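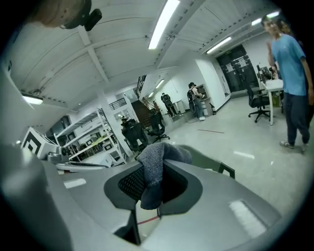 Figure 3. A dark gray cloth, bunched and folded.

4.2 What people told us about their rags

I'll admit I went into the Nivville survey thinking cleaning cloths would be the dull part. We had 229 households fill in the laundry diary, and the question on rags was tucked in at the end, right after the one on pillowcases. It got the longest answers of the whole thing! People wrote in the margins. One person stapled on an extra sheet (both sides) about a flannel shirt that had been doing windows for years.

So I went back and recoded that question from scratch, which ate up most of February. The first thing I wanted was a working idea of when a piece of clothing becomes a rag. Lefèvre Street respondents mostly said it happens at the first hole. Over in Loron, the older part of town, it was more of a slow slide - good shirt, yard shirt, paint shirt, rag - and 80 households gave us some version of that ladder without being asked.

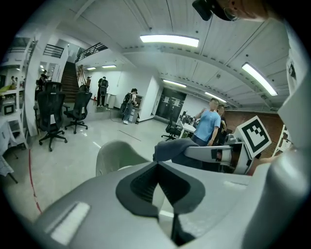

The second thing was where the rags live once they've been demoted. Under the sink was the usual answer, but plenty of homes keep two piles, one for floors and one for everything else, and they get pretty heated about mixing them. I didn't have a code for that, so I made one up and called it the floor rule. It shows up again in Section 5, where I compare it with the answers on dish towels.

A quick word on limits. The diary went out through the Honevwood mailing list, and folks who sign up for a textile newsletter probably care more about cloth than their neighbors do. I'd love to run it again with a plain mailed form and see if the ladder holds up.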